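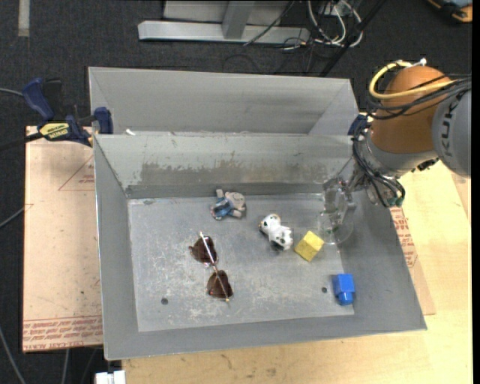 Thảo Doãn, Senior Research Officer, Workplace Change Program, Valulia Institute

4. The picking station and the work around it

Figure 1. Mixed items in a metal bin at the Drukholm picking station, with the robot arm and its gripper reaching in from the right.

4.1 What was moved to the arm

Before the trial, sorting returned goods at Drukholm was done by hand at a long bench. Staff took each item from a bin, looked it over and placed it in a tote for resale, repair or disposal. The arm was given only the first of these steps. Judging the condition of an item remained with staff, as did the choice of tote.

Items were not grouped by type before they reached the arm. As Figure 1 shows, sunglasses may share a bin with small figures and plastic blocks. Thin frames and smooth rounded shapes call for different grips, and the site agreed at the outset that the arm could pass over any item after two attempts. Passed items went to a person. In the November trial, 966 picks were logged, and 140 of these were passed to staff.

4.2 Changes reported by staff

Sorters described less bending and reaching, particularly late in the afternoon shift. They also described a change in pace. At the bench, a sorter could slow down for an awkward item and make up the time later. Beside the arm, items arrived at a steady rate, and the ones handed over were mostly the difficult ones. One sorter told us that the easy pieces had been "the rest in the day".

Responsibility for the station was less clear. Clearing a stopped pick was not in any position description, yet it fell to whoever stood closest. Thảo Mai, shift lead at Drukholm, began keeping a handwritten log of stoppages in the second week - a task she later asked to have recognised in the roster.

4.3 Training and pay

Staff received a half-day session on safe entry to the work area and on restarting the Nishad control software. Most considered this enough for routine work but too short for faults. The Prilley site, where about 300 items are sorted each shift, has since paired new operators with an experienced colleague. Neither site had revised its pay grades by the end of the trial, and this question is taken up in Section 5.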